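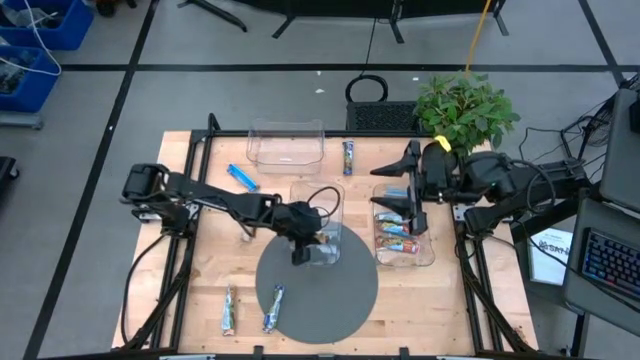
3.2 Table and frame

The cell was built in a shared workshop, in a bay that other members also use for storage and bench work. We wanted a setup that one person could assemble with hand tools and that could be rolled out of the way if the bay was needed. The work surface is a wooden butcher-block top. Black metal rails run around it on all sides and carry everything that has to stay in a fixed position relative to the wood, including both arm bases.

An earlier version had the arms clamped straight to the tabletop. Fehr found that the clamps crept when both arms changed direction at once, and after 2 hours of operation the left base had moved enough to spoil the calibration. Moving the bases onto the side rails fixed this. It also freed the full width of the wood for objects. The cost is that each arm must reach inward over its own base, and the near corners of the table are awkward to work in. We place nothing there that needs to be picked.

3.3 Arms and wiring

The two arms face each other across the table (Figure 3). Each one ends in a two-finger gripper. We left the arm cables outside the links, with a loop of slack near the joints that turn most. Routing them inside would have looked better, but Briem replaced three cables during the first month and each swap took a few minutes. The loops do sometimes pass over the bins. We set a minimum wrist height for travel moves so that slack does not drag across the objects.

The control software is a small program called Zalla, written by Parisi and Frandsen. It runs on one desktop computer beside the table. Zalla keeps a single model of both arms and refuses any pair of moves whose paths would come closer than a set distance. In practice the arms share the middle of the table by taking turns.

Figure 3. The two-arm cell during a sorting task with wrapped snack bars. Clear plastic bins and loose bars are on the tabletop, with a round mat near the middle.

3.4 Objects and task

We used wrapped snack bars because they are cheap, light, and hard to grip in the same way twice. The wrappers are shiny and bend under the fingers, and the sealed ends fold over when pushed. The bins are clear plastic. Østergaard argued for colored ones, which would have been easier to detect, but we kept the clear ones since most members of the workshop already store their parts in them.

A trial starts with some bars in bins and some loose on the wood. The operator names a target bin, and the arms move bars until the program reports that it is done or stops with an error. The bars are put down by hand before each trial, without a template. We ran 682 trials in this form. Of these, 535 ended with every bar in the named bin.

Most of the failures came from bars lying against a bin wall, where the lower finger met the rim before it could get under the wrapper. In 13 trials the gripper lifted a bin along with the bar. We changed the approach angle in September and did not see this again, although the new angle is slower for bars on open wood. Trials run before and after the change are reported separately in Section 4.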